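Minutes of the Classroom Devices Working Group
March 30, 2020, held by video call, the camera in several cases pointing at the ceiling

Chair: Dale Tremblay
Minutes: the deputy librarian, who was last to unmute and so got the job

1. Minutes of the last meeting

Agreed, after the word "enthusiastic" was removed from the paragraph on the maths department.

2. The Trelo tablets

The Chair reported that 416 tablets are now out with students. The plan in November was to hand them over in stages, with a training session for each year group. The plan in the event was two trestle tables and a queue in the car park. The training session has been replaced by a sheet of A4.

Battery life is holding up. The keyboards are less popular. The head of English said that essays have become shorter since the tablets went home, and that she had not yet decided whether to complain. Physics asked if the stylus could be used for diagrams. It can, provided the diagram is of something wobbly.

There was a long discussion of cases. The cases we bought protect the corners well and cover the charging port completely, so students take them off to charge and do not put them back on. The supplier has offered a different case at a price the Chair read out twice.

Action: IT to ask whether the old cases can be returned. IT to try not to sound hopeful.

3. Reading and marking PDFs

Muli remains the approved app for set texts. Highlighting works. Notes in the margin work until the file is closed, at which point some of them stay and some do not. History has lost a term's worth of comments on the Corn Laws and is bearing it well.

Rurkus was suggested as a replacement. The two members who have tried it disagreed on nearly everything except the colour of the icon. It handles large files better, but wants every student to make an account with a password of a length that Year 7 will not remember and Year 11 will write on the case, if they still have the case.

Decided: stay with Muli until the summer. Staff to export their notes each week. The Chair asked that this be done without being reminded, and was reminded that she had not done hers. 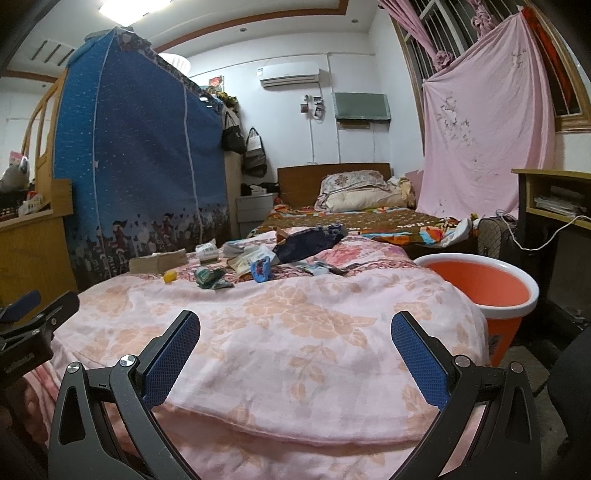 4. Lessons from home

Attendance at live lessons is better in the morning than most of us would have guessed and worse after lunch than anyone would like. The music department has given up on singing together over Pirinico, the delay being long enough to turn any tune into a round.

It was asked whether students must have their cameras on. Views were exchanged for 40 minutes. No change to the current rule, which is that there isn't one.

5. Money

The remaining budget is £696. Requests received before the meeting came to rather more. After discussion it was agreed to buy spare chargers and to leave the matter of the interactive whiteboard until we next see a whiteboard.

6. Any other business

The printing allowance of 200 sheets per member of staff still stands, though the printer is in a locked building.

The Chair thanked everyone and left the call. She then came back to ask when the next meeting was. To be arranged.

Comments

parent_of_two
Can we have the A4 sheet again please? Ours has gone through the wash.

Old Geographer
Item 3 is exactly what happened to my rivers unit. Export as a flat PDF and the notes stay put.

K. in Year 12
the case does fit if you cut a bit out of it by the port. not saying i did

parent_of_two
Found the sheet. It only covers how to turn it on.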